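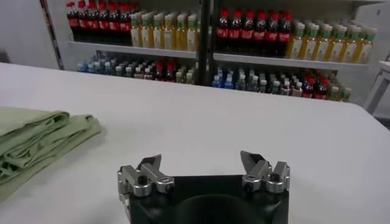 Home | Features | People | Food | Back Issues | Subscribe

Writing Aunt Jolene Down
By Tayla Mahuika
1/29/18

My aunt, Jolene Hoani, died in December, and I got the job of writing her obituary because I'm the one in the family who "does words." I write about restaurants! I had never written one of these in my life, and I had until four o'clock to get it to the Ruawai paper.

The lady on the phone told me the basic rate covered 800 characters, spaces included. Do you know how short that is? By the time I'd put in her full name, the chapel, the two brothers who went before her and all the grandkids, I had room for one line about the actual woman. One line for somebody who drove a school bus, bred terrible goats and once made a bishop wait while she finished a hand of cards.

So I called Corey Bolger, who ran the funeral home in Nullthorpe until he retired and has helped half the county through this.

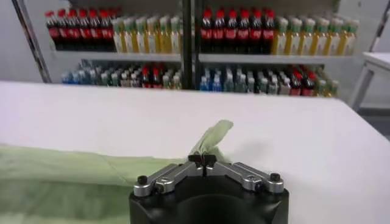
Corey told me to leave the flowers sentence for last and to read the names out loud to somebody else in the family. I read them to my cousin Tamsin Tamihana, who caught two mistakes right away (I'd married off one nephew to his sister-in-law) and then cried, and then I cried, and we lost most of an hour.

We fought a bit over "passed away." Tamsin wanted it, and I wanted "died" – Aunt Jolene never passed anything in her life except other cars. Tamsin won. She's older.

In the end I paid for the extra lines. The goats went in, and so did the bus. The bishop stayed out, though my neighbor Amirhossein Shojaei, who had only heard about her over the fence, thought that was a real shame. I've got the clipping on my fridge now, and I still want to move one comma.

More in People
The Choir That Rehearses in a Gostik Garage
Who Gets Grandma's Recipe Box?
Zodelero Nights: Dancing After Seventy
Letters: Your Funeral Songs

Contact us | © Nullthorpe Monthly | Back to top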